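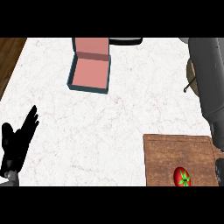
*Fig. 1. Stiro kitchen environment, rendered view: open box, cutting board with tomato, black robotic hand at left, gray arm at right.*

# Unit 8: Evaluating a Simulated Manipulation Kit

Handout prepared by Philomena Eshun. Revised 08/09/2020. Bring it to the lab session; Comfort Osei has the license keys.

## 1. Scope

This unit covers the Stiro simulation kit as a product under review. The question is whether a small group with no hardware budget can use it to develop and compare manipulation policies. Stiro is sold as three parts:

- the scene package (countertop, containers, food items, tools)
- the controller interface, called Sorex
- the logging and replay tool, called Garton

The parts can be licensed separately. Our course license covers all three. Ezzat, the hosted training service from the same vendor, is not included and is discussed only in section 5.

## 2. Scene package

Every object in a Stiro scene has two models: a visual mesh, used by the renderer, and a collision mesh, used by the physics solver. They are not the same shape. Students tend to judge a grasp by the visual mesh and then cannot explain a contact that registers early or late. Turn on the collision overlay before reporting a fault.

Object types that matter for the exercises:

**Articulated containers.** The box in Fig. 1 has a lid that folds back on a hinge. In the scene file the hinge is one revolute joint with a damping value and a limit stop. The default damping is low. A light touch on the lid can move it further than a real cardboard or plastic lid would go, so any policy tuned on the default should be run again at a higher setting.

**Rigid produce.** The tomato is a single rigid body. It does not deform, bruise or slip in the way soft skin does. Grip force results for it carry no information about damage.

**Flat items.** The cutting board is thin relative to its footprint. Picking it up from the counter needs either a push to an edge or a fingertip under the rim. Both are hard for the solver – expect jitter at small contact angles.

## 3. Controller interface

Sorex accepts joint targets or end-effector poses. Do not mix the two in one episode. The settings used in this course are:

| Setting | Value |
|---|---|
| Control step | 30 Hz |
| Physics substeps per control step | 8 |
| Active arms | 2 |
| Episode limit | 4000 control steps |

An episode that reaches the limit is closed and marked as a timeout. Timeouts count as failures in the tables, even when the object is close to its goal.

Pose commands are given in the counter frame, with z up. Earlier versions used the base frame of each arm. Scripts from the February release will load without a warning and send the hand to the wrong place. Check the header of any script you did not write.

## 4. Logging and replay

Garton stores commands, joint states and contact events. It does not store rendered frames by default; these are rebuilt at replay from the saved state. Two consequences:

1. Log files are small enough to submit by email.
2. A replay made with a different texture set or light setting will not match the images the policy received.

Point 2 has caused most of the disputed grades in this unit. Save the render configuration with the log.

Occlusion should be checked in replay as well. From a fixed viewpoint an arm can cover part of an object, and a policy that depends on that view may lose its target when the arm moves across. Note the control step where this happens.

## 5. Assessment of the product

Strong points: stable install, readable scene files, deterministic replay on one machine.

Weak points: contact at thin edges, low default damping on hinges, no deformable objects, thin documentation for Sorex error codes.

Ezzat was tested on a trial account only. Queue times varied too much to draw a conclusion, and the export format differs from Garton's. Treat it as unreviewed.

## 6. Lab task

Write a script that closes the lid of the box with one arm while the other arm holds a fixed pose. Run it at default damping and at one higher value. Submit:

- both Garton logs
- the render configuration
- a contact plot for each run
- half a page on the differences, with step numbers

Reading before the lab: Sorex manual, chapters on frames and joint limits.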